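Handout zur Übung 5: Greifer-Kits beurteilen, am Beispiel Anodik

Hallo zusammen, und willkommen zurück! Wer letztes Mal gefehlt hat: Wir sind mit den Datenblättern durch, heute geht es um ein Kit, das man wirklich kaufen kann, nämlich den Anodik-Zweifingergreifer von Björklund. Ich habe es im Juli für unser Labor in Illberg bestellt und seitdem ziemlich viele Abende damit verbracht (mehr, als meine Familie gut fand). Was ich aufgeschrieben habe, ist also kein Werbetext, sondern mein Stand als Nutzerin. Ihr dürft anderer Meinung sein, dafür ist die Übung da!

Was im Karton ist

Ihr bekommt zwei Fingerpaare, die Montageplatte, den Antrieb, eine kleine Kamera fürs Handgelenk und einen Beutel Schrauben. Bei mir fehlten darin zwei Stück, der Händler Ondovgate hat sie ohne Diskussion nachgeschickt. Die Anleitung gibt es nur als PDF, und Kapitel 3 verweist auf eine Zeichnung, die erst in Kapitel 6 kommt. Druckt euch die Zeichnung aus und legt sie daneben, das spart Nerven.

Aufbau

Björklund schreibt, man sei in einer Stunde fertig. Na ja. Jyoti Nigam und ich haben zu zweit einen ganzen Nachmittag gebraucht, allerdings mit Kaffeepause und einmal falsch herum montierter Platte. Achtet auf die Kabelführung am Handgelenk: Wenn das Kamerakabel zu stramm sitzt, merkt ihr das erst, wenn der Arm sich ganz eindreht, und dann ist der Stecker draußen. Ich lasse inzwischen gut 10 Zentimeter Reserve und binde die Schlaufe mit Klettband fest.

Kalibrieren

Macht das bitte jedes Mal neu, wenn ihr die Finger gewechselt habt, auch wenn die Software behauptet, es sei alles in Ordnung. Erst ganz öffnen, dann langsam schließen, dann den Nullpunkt speichern. Die Software fragt zweimal nach, beim zweiten Mal steht der Knopf auf der anderen Seite (wer denkt sich so etwas aus?).

Warum Besteck so gemein ist

Mein Lieblingskapitel! Ein Würfel verzeiht fast alles, den greift man von oben und fertig. Ein Löffel oder eine kleine Gabel liegt flach auf, der Stiel ist schmal, und wenn die Finger auch nur ein bisschen zu hoch ansetzen, rutschen sie darüber weg. Setzen sie zu tief an, drücken sie auf den Tisch, und der Antrieb geht in die Schutzabschaltung. Dazu kommt die Richtung: Der Stiel sollte ungefähr in der Ebene zwischen den Fingern liegen, damit beide Flächen ihn seitlich fassen. Liegt er schräg, muss zuerst das Handgelenk drehen. Und auf einer Untertasse wird es noch einmal kniffliger, da ist ja ein Rand im Weg, an dem man wunderbar hängen bleiben kann.

Eure Aufgabe

Arbeitet zu zweit. Sucht euch einen flachen Gegenstand aus und plant 8 Anfahrten, die Hälfte davon mit gedrehtem Handgelenk. Notiert vor jeder Anfahrt Öffnungsweite, Höhe und Winkel und erst danach, was passiert ist. Schreibt auch die misslungenen Versuche auf, gerade die! Zum Schluss bitte eine halbe Seite: Würdet ihr das Kit für ein Schullabor empfehlen, und was müsste Björklund dafür ändern? Mein eigener Wunsch wären weichere Fingerauflagen, die gibt es bisher nur als Zubehör und die Lieferzeit ist lang.

Überlegt zu den beiden Bildern, welche Bewegung ihr als Nächstes programmieren würdet und wo der Greifer anstoßen könnte:

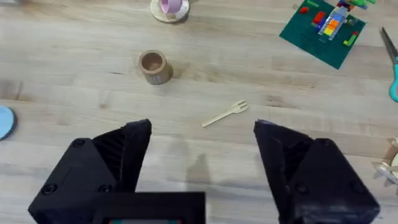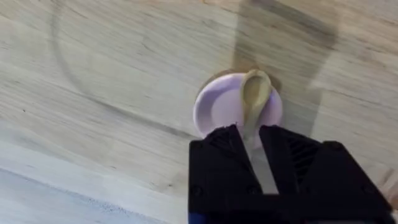 Abb. 1 und 2: Blick der Handgelenkkamera auf den Holztisch, zuerst mit der kleinen Gabel, dann mit dem Löffel in der Untertasse.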